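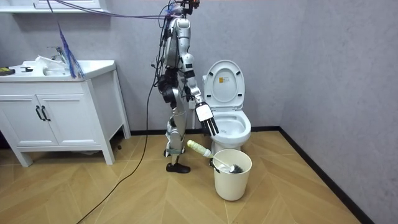 Small bathroom with a light wood herringbone floor and a white toilet.

Kidach: room-level water use readings

Kidach is a table of cold water readings from apartments in Clonditz and Cáceres, split by fixture. It was put together to test leak detection rules and to compare ways of splitting a single supply meter into separate uses. Version 7 replaces all earlier versions. Do not mix rows from different versions, as the fixture codes were renumbered.

Contents

readings.csv: one row per draw event
fixtures.csv: one row per fixture
units.csv: one row per apartment
codes.txt: fixture and status codes
CHANGES.txt: version history

The set covers 108 apartments and 573 fixtures. Kitchens, bathrooms and laundry connections are included. Outdoor taps and shared boiler rooms are left out.

Fields in readings.csv

unit_id: matches units.csv
fixture_id: matches fixtures.csv
start_s: seconds from the start of the logging period for that unit
duration_s: length of the draw in seconds
volume_l: volume in liters, two decimals
peak_lpm: highest flow during the draw, liters per minute
status: see codes.txt

Start times are relative. Clock time is given only as hour_of_day, a whole number in local time. The day of the week is kept as a single flag, is_sunday, which was enough for the baseline rules and makes households harder to identify.

Collection

Each fixture was fitted with an inline flow sensor on the cold supply. Sensors were read once per second by a Hinari logger placed under the kitchen sink. Loggers stored data locally and were emptied at the end of the period. Hot water was not measured.

Toilets needed separate handling. A tank refill begins during the flush and tapers off slowly as the float rises, so a simple flow threshold ends the event too early. For toilet fixtures the event closes after 9 seconds without flow. All other fixtures use the default in codes.txt.

Cleaning

Negative volumes were set to missing. Events with a peak flow above the sensor's rated limit are kept and marked status H. Two draws on the same fixture were merged when the gap was shorter than the closing time. Nothing was interpolated. Gaps caused by a full logger are marked status G and have no volume.

Known problems

Bidet sprays in Cáceres share a branch with the toilet in many units. Their use is recorded under the toilet fixture.
Slow leaks below the sensor's starting flow do not appear at all. A zero reading is not proof of a sound valve.
The Clonditz units were logged in January only, so seasonal comparison between the two places is not valid.
Dual flush buttons are not recorded. Full and half flushes can usually be told apart by volume, but older tanks overlap.

Loading

Files are UTF-8, comma separated, with a header row. Missing values are empty strings. Read unit_id and fixture_id as text, or leading zeros will be lost.

License

Free to use and share with credit to the Kidach project. State the version number in any published results.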